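Category: Community Groups and Venues > Events and Visits > Industry and Workplace Visits

Arranging an open day visit to a robotics workshop for a mixed community group

I write on behalf of the Sisay Adult Learning Circle, a daytime education group whose members range from school leavers to retired people. We have been offered places at an open day in March at the premises of Dukel, a firm which develops handling systems for small manufacturers. The programme sent to us lists a welcome talk, a demonstration of a robot arm picking parts out of a bin, and a period for questions.

Our group has visited museums, a printing works and a water treatment plant, but has not previously attended a demonstration of automated machinery. The host has been courteous but brief in its correspondence, and I should be grateful for guidance from any organisation with experience of such a visit on the following matters.

First, what ought we to ask the host to confirm in writing before the day? Second, how large a party can reasonably watch a demonstration at one time? Third, how should members be prepared, given that most have no technical background and a few have expressed some anxiety about standing near a moving machine? Lastly, is it usual to be allowed to take photographs?

We have one member who uses a wheelchair and two who are hard of hearing. The journey is by hired coach, so our arrival time is reasonably certain.

Desta Wolde
Visits Secretary, Sisay Adult Learning Circle
Posted 1 Jan 2022

Answer 1

The host will have its own visitor rules and you should ask for a copy. Closed shoes, no loose scarves, long hair tied back. Bags are normally left in the reception area or on the coach. The host should have public liability insurance and your group should check whether its own policy covers off-site visits.

Photographs depend entirely on the company. Some permit them and some do not. Ask at the time of booking.

Answer 2 (marked as helpful by the person who asked)

The education office at Pruvance has arranged visits of this kind for a number of years, and the following is based on the guidance we issue to our own visiting groups. It should be read together with whatever the host supplies, and the host's instructions take precedence in every case.

Matters to confirm in writing. The host should state where visitors will stand, what separates them from the working area of the arm, who will be in charge of the demonstration and who may stop it. A short statement of the emergency arrangements should also be requested, including the assembly point. If the host has carried out a risk assessment for the open day, it is quite proper to ask to see it. A firm accustomed to visitors will send it without fuss. Please ask also whether the demonstration will be live throughout or partly shown on film, as members who have travelled some distance may be disappointed by the latter.

Size of party. Our office does not send more than six people to a single demonstration point. The parts being handled are often small and the arm itself can block the view, so a larger crowd leaves those at the back looking at shoulders. A party of your kind is best divided, with one section at the demonstration while another hears the talk or takes refreshments. Please inform the host of the division in advance so that the demonstration may be repeated. Allow a short interval between sections – the parts have to be put back, and the staff will welcome the pause.

Preparation of members. We suggest a briefing of a few minutes on the coach or in the reception area. It is sufficient to explain that the arm will be asked to take loose parts from a container in which they lie at different angles, and that this is harder for a machine than taking them from a neat row. Members may be told that the arm can start, stop and change direction without warning. Those who feel anxious should be offered a place furthest from the barrier and should be free to leave the room at any time without having to ask.

The photograph which follows is taken from the notes we hand to group leaders. It gives a fair idea of the sort of work members may expect to see. Leaders are advised to point out the size of the arm in comparison with the parts, since visitors often expect something much smaller.
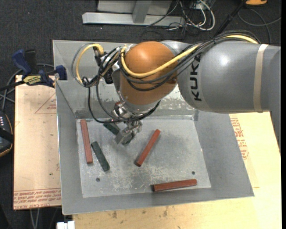

Bin picking: the gripper low over the floor of the bin, with red and dark green bars lying at various angles.

Visitors tend to ask the same questions, and it may assist you to have the answers in mind. They will ask how the machine finds a part, what happens if it fails to grip one, and whether it is doing work formerly done by a person. The first two are for the host's engineers, and will differ from one system to another. The third should be put politely but need not be avoided. In our experience it produces the most useful discussion of the day, particularly where a group includes both younger and older members.

Access. Cables and hoses may cross the floor in development workshops. The route for a wheelchair user should therefore be agreed with the host beforehand, and walked by a member of its staff on the morning of the visit. The viewing height should be raised at the same time, as the sides of a bin can hide the contents from a person who is seated. A screen showing the work from above is a satisfactory answer, if the host can provide one. For members who are hard of hearing, ask that all explanation be given before the arm is started or after it has stopped – speech during operation is easily lost.

Photographs. Permission should be obtained in writing and should say whether the pictures may be published. Flash should not be used in any event.

Anong Intarasuk
Education Office, Pruvance

Answer 3

Our society attended an open day at Zuvaso last spring. The demonstration was very good but the talk beforehand ran to nearly 104 minutes and the second section of our party saw the arm for only a short time before the coach had to leave. I would recommend agreeing a finishing time for the talk. There was also no seating.

The tea was provided free of charge. Parking for coaches was at the rear and poorly signed, so the driver should be given a telephone number for the gate.

Reply from the person who asked

I am obliged to all three contributors. The host has now confirmed that the demonstration will be given twice and that a screen will be available. We have asked for the talk to be kept short and for chairs to be set out. The question of publishing photographs remains with their office.

Desta Wolde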